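# Restix Two-Arm Table Cell

The Restix is a two-arm tabletop cell for handling soft goods and ordinary household things, and it has become the one our customers write to us about most. We sell it ready to set up, with a gripper on one side and a five-fingered hand on the other, and we're always happy to talk you through the first afternoon with it. Most people have it moving before 4 p.m. if they open the boxes in the morning and don't skip lunch!

## Setting up the table

Start with the felt. Pull it tight from the middle outward and smooth it down with your palm, then give it a day to relax before you run anything long. Felt keeps small items from skating away when a finger brushes past them, and it's kind to the fingertips too. Lay your cloth down next and put the smaller things along the far side, where neither arm has to cross over them to get to work.

With the gripper, please take your time over handheld appliances. They are heavier at one end than you'd think, so close the jaws slowly, lift 3 inches, and wait a moment before you swing toward the cloth – if the nozzle dips, set it down and take a new hold closer to the heavy end. 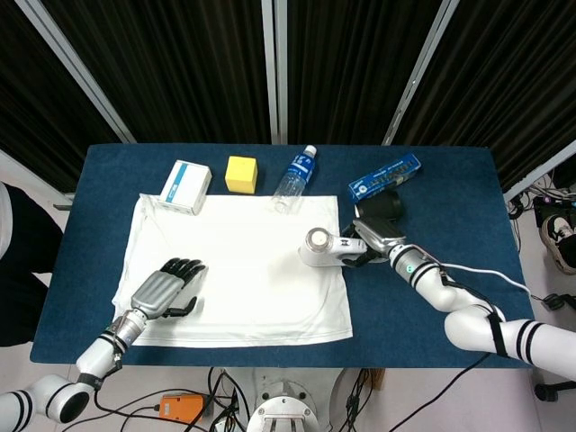

*Hair dryer in the gripper, hand over the cloth.*

## Looking after it

The wrist cable deserves a look every week. Run it along the upper side of the arm, leave a little slack at each joint, and fasten it with the Drosby straps – snug, but loose enough to slide a fingertip under. Gülizar Tatlı, who answers our service line, will tell you that most of the calls she takes in September (our busy month) end with somebody moving a strap.

- Wipe the fingers with a dry cloth after each session.
- Check the base bolts every 800 hours and tighten them in a cross pattern.
- Brush the felt in one direction. Replace it when it goes shiny.
- Keep floor cables clear of your feet, and power down before you reach under the table.

## Spares and ordering

Replacement felt, in dark blue, is $79 a sheet. A bag of Drosby straps is $23. Finger pads for the hand come as a Purkska set, and we keep those on the shelf, so they usually leave us the same afternoon. If you have an older Fedoruk base, write to us before you order bolts – the thread is different, and we would much prefer to send you the right ones the first time.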